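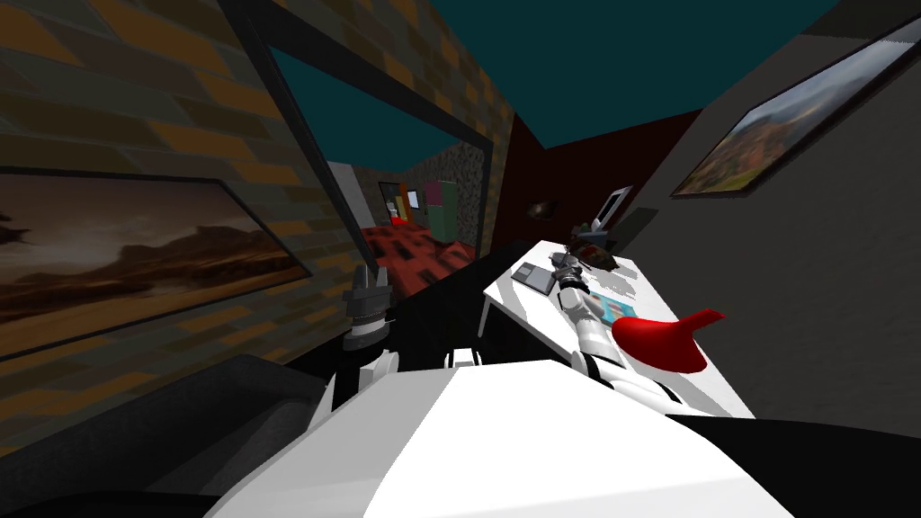 Kavitha Hegde wrote to us after her first month with Clomeo that she had finally stopped keeping her trainees' schedules on the back of the shift roster, and could we please add a way to print the week view in large type. We could, and it's in the current version!

Clomeo
Training planner for workplaces with apprentices and trainees
Made by Guris

Clomeo keeps the whole training plan for each apprentice in one spot: which department they're in, who is looking after them, what they should be learning there, and when they move on. We built it for companies that take in a few new people every year and don't have a big training office behind them. Most of the folks using it have another job too (warehouse lead, sales manager, payroll) and fit the apprentices in between everything else.

How a plan works

You start with a template. Sales, purchasing, logistics and office work are included, and you can change every line of them. Put in the start date and Clomeo lays out the rotations, with check-in talks at 30 and 90 days. Drag a rotation and the ones after it shift along. School weeks stay put, which was the thing people asked for most when we first showed this around.

The apprentice sees the same plan you do. They can tick off tasks, write a short log entry, and leave a question for their mentor. Mentors get one email a week with whatever is waiting for them. You can turn the email off, but we'd give it a few weeks first.

The skills sheet

Our favorite part! Each task on the plan links to a line on the skills sheet, and both the apprentice and the mentor mark how it's going. When the two marks are far apart, the line moves to the top for the next talk. Patricio Gaete, who designed the sheet, tested it on paper for a whole rotation before any of it went on a screen, and the paper version still comes in the download if you'd like to start there.

What's included
Unlimited mentors
Up to 30 active trainees per site
7 rotation templates
Storage for 3000 log entries per trainee
Printable week, month and full-term views
Export to spreadsheet

Works with
Wedoleck time clocks (hours come across overnight)
Hayashi Roster, version 7 and up
Any calendar that can read a subscription link

Good to know

Finished trainees don't count toward the limit, and their records stay readable until you delete them. Clomeo runs in the browser, so phones and shared break room computers are fine. There's no separate app yet. Spanish menus are being tested now and should be ready in November.

If you're moving over from a spreadsheet, send it to us before you retype anything. We've seen some wonderfully strange ones, and most of them import just fine with a little cleanup.

Page last updated Oct 3, 2021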